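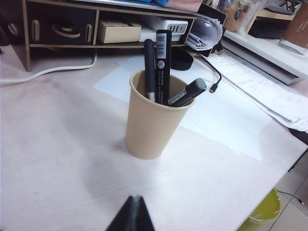 Progress report to the Durnov Fund
Project Helia: wrist-view learning for desk-level handling
Submitted 4/15/23 by Natalina Santoro, principal investigator, Stinulel Laboratory

Summary

The project remains on schedule for the second of its three work packages. The period was spent on collecting demonstrations at ordinary office desks and on testing whether a policy trained only on wrist-camera images can pick out and grasp one slender object standing among others. Spending is within the approved budget.

Data collection

The team recorded 2108 demonstrations during the period. Of these, 254 were set aside after review by Loredana Mancuso, mostly for timing errors between the arm log and the video. Desks are left with their usual papers, cables and small storage in place. Earlier work on cleared tables gave results that did not carry over to offices, and the reviewers of our first report asked that this be addressed.

Pens and markers standing in a cup were chosen as the main test case. They lean at different angles, they touch one another, and dark barrels are hard to tell apart at close range.

Method

Godfrey Urio replaced the single grasp prediction with a two-stage approach. The policy first settles on a target and a tilt angle from a short distance, then corrects its path during the last part of the motion, when the fingertip covers a good share of the view. The second stage was trained on 602 close-range clips drawn from the full set.

Results

On held-out desks the two-stage policy completed 78 percent of trials. The single-stage version was clearly weaker on markers resting against the rim at a steep angle. Two failure types remain:

- the cup tips or slides when the gripper touches the rim
- the fingers close on two barrels at once

The first is more common with light paper cups. Nanna Hjaltadóttir is testing a slower approach from above - early trials are promising, but too few to report.

Changes to the plan

Delivery of the second arm from Arruda was late. Ottavio Fontana has moved the two-arm trials to November. No change to the total award is requested.

Next period

We will extend the method to cups of other sizes and release the reviewed data with its documentation.

3 comments | 12 shares
Contact: Stinulel Laboratory, Project Helia office | © 2023 Stinulel | Back to top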